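Starting over with a small loom

I put off buying a loom for years. I had taken one weaving class in college, liked it, and then lived in a string of apartments where a loom would have meant giving up the kitchen table. When we moved to Plonasstead the house came with a back room that has a north window and not much else going for it, and by August I had run out of reasons.

The loom is a rigid heddle, 20 inches wide, secondhand. The seller had kept it in a closet and one of the pawls was missing, so for the first few weeks I held the back beam in place with a loop of cord and a clothespin. I have since replaced the part. The cord worked fine, but it slipped when I advanced the warp and I lost my tension twice.

I paid 129 dollars for it, with two heddles, a warping peg and four stick shuttles. I looked at new ones and could not make myself do it. If I'm still weaving this time next year I may think about a floor loom, though I'd have to get rid of the daybed.

My first warp was a cheap cotton I bought at Cele, the yarn shop by the post office. They have a bin of mill ends near the register and I picked the two colors that were the least ugly together, a gray and a sort of mustard. I wanted something I wouldn't mind cutting off. I made a sampler from it, plain weave for a while, then some pick-up patterns from a library book. The edges are bad. They pull in at the middle so the whole thing has a waist. I kept it because it shows the places where I changed how I was holding the shuttle.

The advice I kept reading was to leave more slack in each pass. You lay the weft in at an angle before you beat it down, and the extra length goes into the over and under. I knew that from the class and still didn't do it. What helped was slowing down and checking the edge every few inches with a strip of cardboard cut to the right width. When the cloth got narrower than the cardboard, I had been rushing. 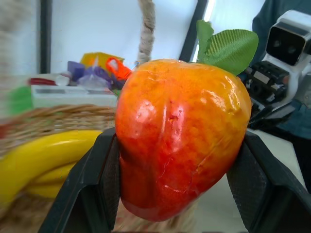 The second project was a set of dish towels in 8/2 cotton, doubled. I planned on four and got three and a half. I had forgotten to allow for the waste at the end, where the heddle gets too close to the back beam to open a shed. The half towel is in the bathroom now and it's a good size for that.

After the towels I wanted to try wool, and this is where I spent more than I meant to. Hivik is a small mill two counties over that spins from local flocks, and they sell weaving yarn on cones in the natural colors of the sheep. There's a cream, an oatmeal, a brown that is close to black, and a gray they only have part of the year. I bought one cone of each. It still has some lanolin in it and it smells like a barn when you wash it, which I like and my husband doesn't.

Wool is more forgiving than cotton on a loom like mine. It stretches a little, so small differences in tension even out. It also sticks to itself. In the first few inches the shed wouldn't open cleanly and I had to run my hand through between passes. I switched to a heddle with wider spacing, which meant unthreading the whole thing and doing it again. That was an evening gone. The cloth looked like window screen while it was on the loom and I was sure I had overcorrected, but it closed up once it was washed.

That's the part I find hardest to judge. Cloth on the loom is under tension, and it doesn't look or feel like what you will end up with. My wool scarf came off stiff and open. I soaked it in warm water with dish soap, squeezed it, rolled it in a towel and laid it flat over the back of the daybed. It came out shorter and narrower, and soft. I wrote the measurements in a notebook before and after, and I'd recommend doing that if you're new to this. I can't remember numbers from one project to the next.

I've also been thinking about dye. I don't have the setup for it, and I don't want to use kitchen pots. A friend has offered me the use of her garage and an old canning kettle. We have black walnuts down on the street every fall and everyone complains about them staining the driveways, so I may start there. From what I've read, walnut hulls don't need a mordant, so it would be a simple first try. Onion skins would be next. I've been saving them in a paper bag and so far it's mostly dust.

A few people have asked whether I'm going to sell anything. There's a craft fair at the Tromach Grange before the holidays and a table costs 40 dollars for the day, or 50 if you want one along the wall with an outlet. I did the math on the towels. Counting the yarn and the hours, I'd have to charge more than I would ever pay for a towel. I know that's how it goes with handmade things and that there are people who will pay it. For now I'd like to get better at it without a price tag in my head. I'll go to the fair and look around.

Next on the loom is a table runner in the oatmeal and the dark brown. I'm keeping it to plain weave with wide stripes, and I've drawn it out on graph paper so I know where the color changes go. The warp is measured and chained and hanging on the doorknob. I want to get it threaded before the light in that room gets too poor to work by after four in the afternoon. I bought a clamp lamp, but it throws a shadow right across the heddle and I haven't found a good spot for it yet.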